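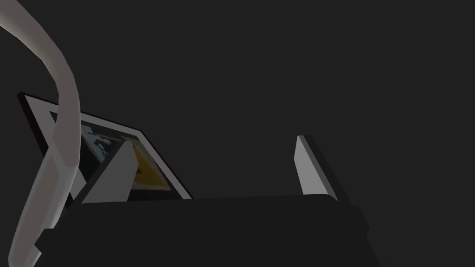

Student robot club brings its simulated room to Vurnorik open evening

30 January 2020

The student robot club of Suksawat College will show its new simulation project, called Bustora, at the open evening in Vurnorik next month. The members have worked on it since September, and it is the first time that the club takes part without building a machine from metal and plastic.

In Bustora, the students write programs for a robot with two arms which exists only on the computer. The robot stands in a furnished room and the students can look through different virtual cameras, also from close behind a gripper. The software company Clekex gave the club 3000 euros, and 600 of it paid for a better graphics card.

The club meets in the small computer room on the ground floor, where a program can be tested many times in one afternoon.

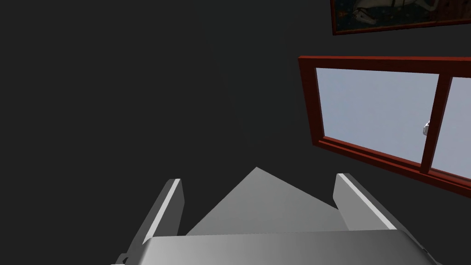

According to one second-year member, the hardest part was to learn patience, as a small mistake in one angle can send the whole arm in the wrong direction. Another student would have preferred a real robot, but admitted that a virtual one is much cheaper to repair.

For the open evening, the club has prepared a task which visitors can try for themselves. They will guide one arm with a game controller and have 120 seconds for each attempt. The right arm must reach across to the white table, where the small objects are grouped at the far end, and the other arm stays on the door side of the room. 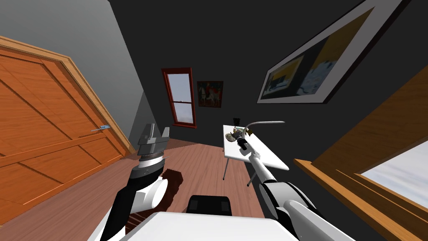

Next year the club wants to enter a student competition for simulated robots, and the rules ask that both arms work together. This is still difficult for the team. With one arm stretched over the tabletop and the other raised on the left with nothing in its gripper, the two must still learn to share the work. The members plan to write this part of the program before the summer holidays.

Entrance to the open evening is free. Students who want to join the club can leave their name at the door of the computer room.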